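Why Does My House Creak at Night?

Hi, I'm Sihan Jin, and I used to be scared of my own stairs. Every night, right after lights out, they went crick, crack, POP. I was sure somebody was walking up them!

Then my neighbor Jihad Haddad, who fixes old houses in Carkau, told me what was going on. Houses grow and shrink. Not enough for you to see – don't go out there with a ruler – but they do it every single day.

When the sun shines on a roof, the wood and metal up there get warm, and warm things get a tiny bit bigger. At night the air cools down and everything squeezes back to its old size. The boards rub on the nails and on each other, and that rubbing is your creak. On a hot day in July my attic gets to 100 degrees, so you can guess how noisy my July nights are!

Wood also soaks up water from the air. After a rainy week a door can swell so much that it sticks, and you have to give it a good shove. In winter, when the heat is on and the air is dry, the same door swings just fine.

Want to hear your house talk? Sit very still for 10 minutes after sunset and listen. Write down every sound and which room it came from. I do this at my kitchen counter with a snack, and I always hear the window over the sink first (it goes tick, tick, tick).

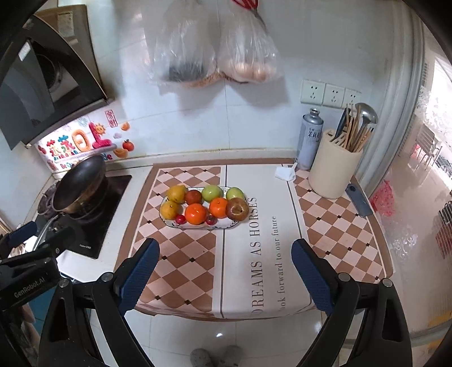

Pears, apples and mandarins. Which would you pick for a listening snack?

Pipes make noises too. When hot water runs through a metal pipe, the pipe gets a little longer and bumps against the wood that holds it. Knock, knock! If a pipe bangs really loudly, or you hear dripping inside a wall, tell a grown-up, and they can call a plumber to take a look.

My stairs still pop, by the way. I counted 2 pops last night and then I fell asleep.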